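Part 7: Your first wash with the Skistow

Okay, the machine is level, the hoses are on and you've run it empty once. Now for some real laundry! I've had my Skistow since July and I still do things in this order, so follow along.

1. Open the cold tap all the way. Mine squeaks, and yours might too.

2. Pull the drawer out until it clicks. Powder goes on the left, liquid on the right, and softener in the little cup at the back (I skip softener, but you do you).

3. Turn the dial to Mixed. The display will show 600, and that's the spin speed. Leave it alone for now. You can bump it up later once you trust your floor.

Note: if the display shows 1163 and beeps, the door isn't shut. Push it near the handle, not in the middle of the glass. I spent a whole evening on that one.

4. Load the drum loosely, up to the top row of holes. Big flat things go in first, then the small stuff.

Caution: don't wash one heavy item all by itself. It soaks up water, slides to one side, and the machine will walk across the room. Toss in a couple of towels to balance it out.

5. Check padded things before they go in. Read the care label, feel along the seams, and if there's a loose thread, stitch it now. Padding that gets out ends up in the filter, and then you're in for Part 9.
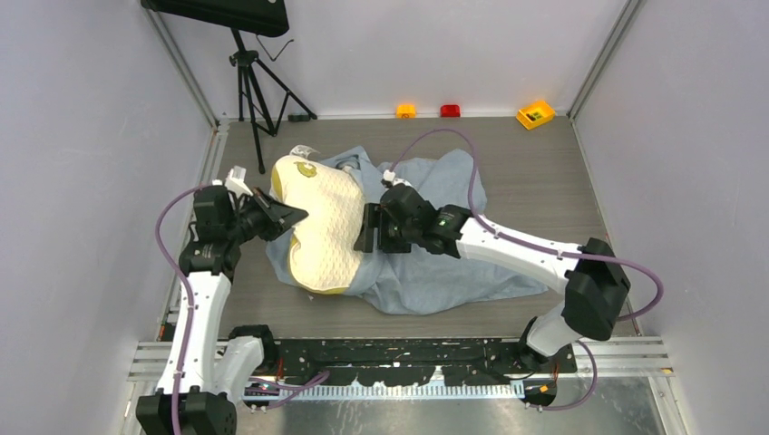
6. Press Start and hold it until the light stops blinking. Mixed takes around 25 minutes longer than Quick, so go make a sandwich.

7. When it's finished, wait for the door to unlock by itself. Please don't yank it! I broke a latch that way and had to order a new one from Biriscombe, plus postage.

Note: leave the door open a crack afterward, and the drawer too. Mine smelled like an old pond before I started doing this.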